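Notes for the talk, library reading room, 11/14/24

Slide 1. Title

Thank Jovita Ibarra for the invitation. Say that the talk runs forty minutes and that I will read two short passages. Copies of the book are at the back with Jovita.

The book is The Ferry Clerk, a novel in linked stories by Natália Frade. Rosex published it in January. I translated four of the chapters and edited the rest, so I am not a neutral reader. Say this early.

Slide 2. What the book is

Eleven chapters, each one a story that could stand alone. The same river town in all of them. The clerk, Anselmo, sells tickets in every chapter but is the main character in only two. In the others he gets a line or a paragraph. In chapter six he is just a hand pushing change under the glass.

Ask who has read linked stories before. Take two or three answers, no more. Last time this ate up ten minutes.

Point to make: readers keep track of Anselmo without being asked to. By chapter five they look for him. Frade uses that. When he is missing from chapter nine, she does not mention it, and most people in my reading group stopped and turned back a page.

Slide 3. First reading

Page 41, from "The water was brown up to the second step" to the end of the page. Read slowly. Do not do the voices.

After reading, pause. Then talk about the sister. She wants the clerk to lie about which boat her husband took. He neither agrees nor refuses. He counts the tickets again. The whole chapter hangs on that recount, and it is four lines long.

Slide 4. How the draft changed

The first draft I saw was 400 pages. There was a long middle section about the flood, told by an engineer. Hermenegildo Chávez, who read it for Rosex, thought the engineer should go. Frade kept him for another year and then cut him herself. One of his sentences is left, and it belongs to the schoolteacher now.

Mention the notebook. She wrote down what people carried onto the ferry each day for one summer: bread, a car door, a cage with no bird in it. Very little of the list is in the book, but the car door is, in chapter three.

If someone asks about length: the printed book is much shorter than the draft. Don't guess at a page count, check the copy on the table.

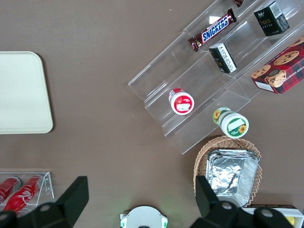
Slide 5. The translation

Three problems, quickly.

The title. The original word means both clerk and someone who hands things over. English makes you choose. Siamak Bakhtiari wanted "The Ticket Man." I still think clerk is better -- it is colder, and Anselmo is a cold man for most of the book.

Forms of address. The mother and son are formal with each other until the last page of chapter eight, when she drops it once. We had nothing for that in English. I used his childhood nickname, which appears nowhere else. Some readers miss it. I would do it the same way again.

Sentence length. Frade writes long sentences when people are avoiding something. An early sample broke them up to make them easier. We put them back.

Slide 6. Second reading

Page 158, the dinner. Start at "Nobody had asked for soup." Stop before the telegram, so as not to spoil it for those who haven't finished.

Things to bring up afterward: who at the table knows about the house, and when the father finds out. Apolinar Espinoza argued in our group that he knows from the start and is waiting for his son to say it. I didn't agree then. I have read it again and can see it, mainly from the business with the salt.

Slide 7. Questions

Leave 10 minutes. Repeat each question into the microphone before answering.

Likely ones: is the town real (no, though Frade grew up near a ferry crossing), is there a second book (she is writing one, I haven't seen it), what to read next. For the last one, hand out the list. Jovita has the copies.

Water glass off the lectern before the slides start. Room has to be clear by nine.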